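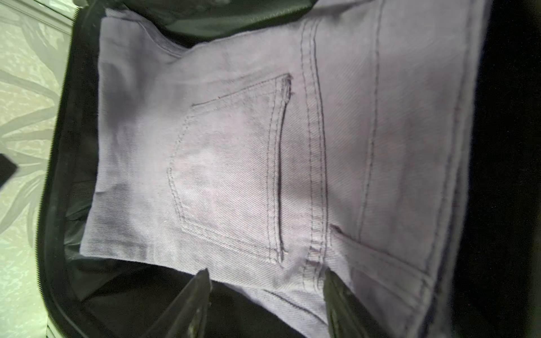
Sport & Society > Cricket > Working Papers

2026-10-24
By Eleni Hodžić

4. What the away trip does to a batting order

I went into this part of the project expecting to write about tiredness. Everyone at Hinbridge told me the long coach ride was what killed them on away days, and I believed it, mostly because I'd been on that coach and my knees still remember it. So my first plan was simple. I'd line up the scorecards, mark the long trips, and watch the run totals fall off a cliff.

They didn't. I had 3000 individual innings typed up from the old league scorebooks, and openers did pretty much as well away from home as they did on their own ground. The drop came further down, with the players batting at six, seven and eight. Those folks had a rough time on the road, and it didn't matter much whether the road was long or short. Trevwood is practically next door to Hinbridge and the lower order still struggled there.

My best guess – and it is a guess, so treat it kindly – is that this comes down to waiting. At home a number seven can wander off, hit a few balls in the nets, chat with family, eat a sandwich from their own fridge. Away, they sit in a strange pavilion in their pads and stew. One Hinbridge all-rounder told me she could describe every crack in the Trevwood ceiling but couldn't remember a single ball she'd faced there.

Halilović makes a similar point about substitutes in handball, and I've borrowed the phrase "idle nerves" from that work because I like it so much. The comparison isn't perfect. A handball sub can be thrown on and pulled off again, while a batter who gets out is done until the next innings. Still, it's the closest thing I found, and it helped me decide what to ask in the interviews.

I ran the numbers 2 ways. First I compared each player only with themselves, home against away. Then I took out the matches shortened by rain, which had been bothering me since February. The pattern got a bit weaker the second time but it stayed put. All the scorecards and my (messy, sorry) code are on Gitgate if you'd like to poke around.

One thing I couldn't sort out is captaincy. Some captains shuffle the lower order on away days, and the scorebooks never say why. I pick that up in section 5.

Figure 1. Jeans folded in an open black suitcase.

3 comments

offstump_ray
I batted seven for years and this is exactly it. Worst part was always the waiting. Did you look at nightwatchmen at all?

Eleni Hodžić
Not separately, Ray, there were too few of them in the books. I'd love to though!

mid_wicket_mo
Could it be the pitches? Home tailenders know where the low bounce is. Would like to see that ruled out in section 5.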